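Plondstead Knitwear Storage Bag, Underbed Size

Home / Bedroom / Clothing Storage / Plondstead

Price: $70
Sold individually
Ships flat

The Plondstead is a long, low zippered bag for storing sweaters, cardigans, scarves and wool blankets under a bed. The outer shell and lining are 100 percent cotton canvas. The base has a removable stiffener that keeps the bag flat on the floor when you pull it out.

It is meant for clothes that are put away for a season. For things you wear every week, the open-top Pfeiffer tray is easier to get in and out of and costs less.

Size and fit

The bag is 50 inches long and fits lengthwise under a twin bed or larger. Measure the clearance under your bed at the side rail, and check again near the middle if the frame has a center support. Some frames have a support bar that hangs lower than the rail.

If your bed has a center leg, use one bag on each side. The bag will not go around a leg, and forcing it past one can tear the piping along the edge.

The depth suits folded knits in two or three layers. Heavy fisherman sweaters take up more room, so plan on a single layer with scarves and hats filling the corners.

Before you pack

Wash or dry clean everything first. Moths are drawn to skin oils and food stains more than to the wool alone, and a spot you can't see in December may be a hole by spring. Let each piece dry completely, including cuffs, collars and pocket linings, which hold water longer than the body does.

Lay the clothes out on the bed where the light is good and go over them one at a time. Holding a piece up full length makes thin patches, snags and dropped stitches easier to find, especially in black and navy.
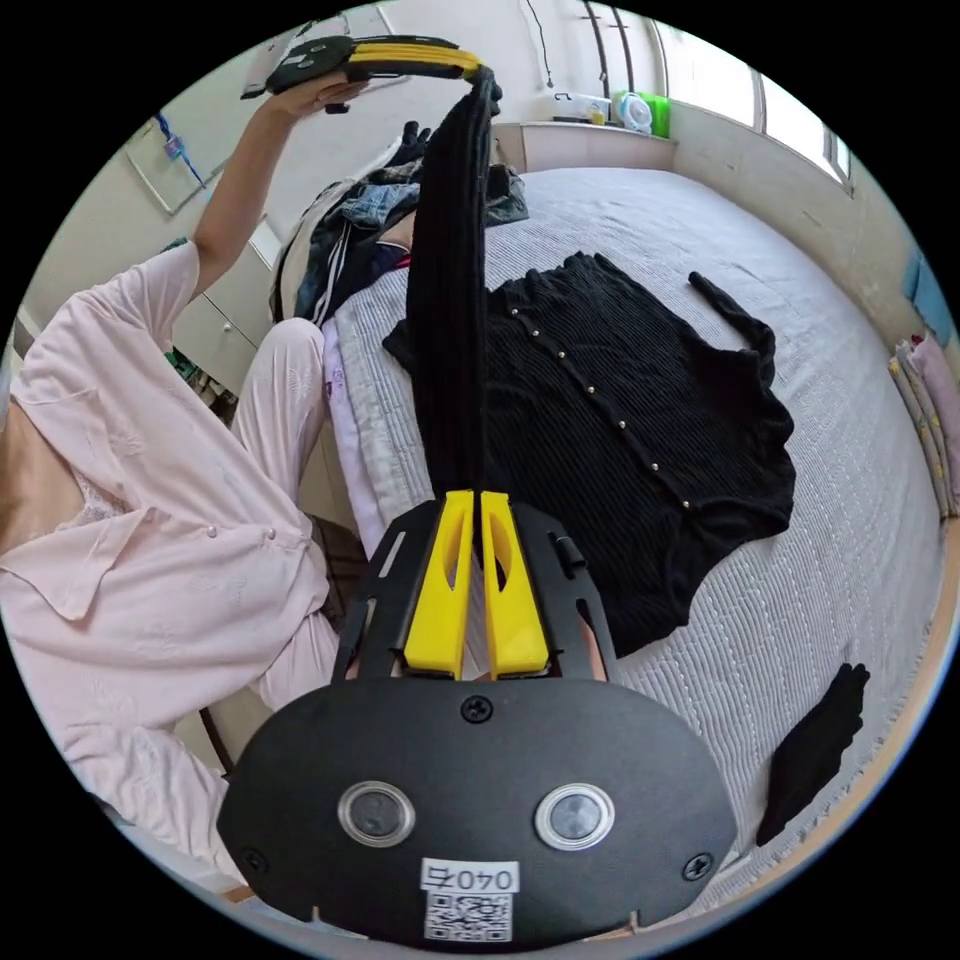 Black knit held up full length over the bed.

Don't leave knits hanging for long while you sort. Ribbed fabric stretches under its own weight. Mend small snags before storage by pulling the loop through to the wrong side with a crochet hook. Never cut the loop.

Folding and packing

Place the garment face down on a flat surface. Bring each side in toward the middle, fold the sleeves straight down along the body, then fold the bottom up to the collar. A fold in half is enough for most sweaters. Thicker ones can be rolled loosely from the hem.

Put the heaviest pieces on the bottom and leave a little space at the top. The zipper should close without pulling. If you have to press down with your knee, take something out.

A sheet of acid-free tissue between light and dark pieces is a good idea with new garments that have not been washed more than once or twice. Tissue is not included.

There is a pocket inside the lid for a cedar block or a lavender sachet. Keep these in the pocket so the oil doesn't touch the clothes. Sand cedar lightly when the smell fades.

Working around the bed

A made bed is the best folding table most bedrooms have. Pull the cover smooth and keep the bag open on the floor beside you, with the lid folded back under the base. The zipper runs along three sides, so the lid opens fully and you can reach both ends without dragging the bag around.

Both short ends have a webbing handle sewn through the shell and lining. Pull from the handle and not from the zipper tab. On thick carpet, lift the front edge slightly as the bag comes out.
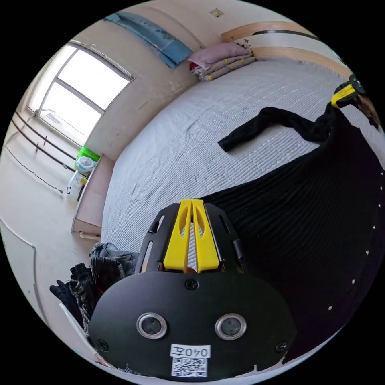
Cleaning the bag

Take out the stiffener and the cedar or sachet. Shake the bag outside and vacuum the seams with a narrow nozzle. Wipe marks with a damp cloth and mild soap, then leave the bag open until dry.

Do not machine wash. Canvas can shrink enough that the stiffener no longer fits. The stiffener is coated board and should only be wiped.

Product details

Shell: cotton canvas, undyed
Lining: cotton canvas, undyed
Closure: metal zipper on three sides, two pulls
Handles: cotton webbing, one at each short end
Label window: one, on the short end
Length: 50 inches
Warranty: 2 years on zipper and stitching
In the box: bag, stiffener, blank label cards

Questions from customers

Can I store a down comforter in it?
A light one, yes. A full winter comforter loses its loft if it stays pressed flat. The Grestus is deeper and is a better choice for bedding.

Will it keep moths out?
The zipper and the tight weave help a good deal, but canvas is not a sealed material. Clean clothes matter more than the bag does. Open it once in the middle of the season and have a look.

Can two bags be stacked?
On a closet shelf, yes, if both are packed flat. Don't stand them on end.

Is the stiffener sold separately?
Yes. Write to Cuketti customer service and ask for the Plondstead base board.

Customer reviews

"Holds my sweaters and my wife's with room left for scarves. The canvas had a slight smell for the first couple of days. I left it open by the window and it went away." Alper Kozan

"Good zipper. I wish the label window were on the long side too, as my bed is in a corner and I pull the bag out sideways. Bought a second one anyway." Hrvoje Đorđević

Returns

Unused bags can be returned in the original packaging. Please put the stiffener back in flat. We can't accept bags that have been packed with mothballs.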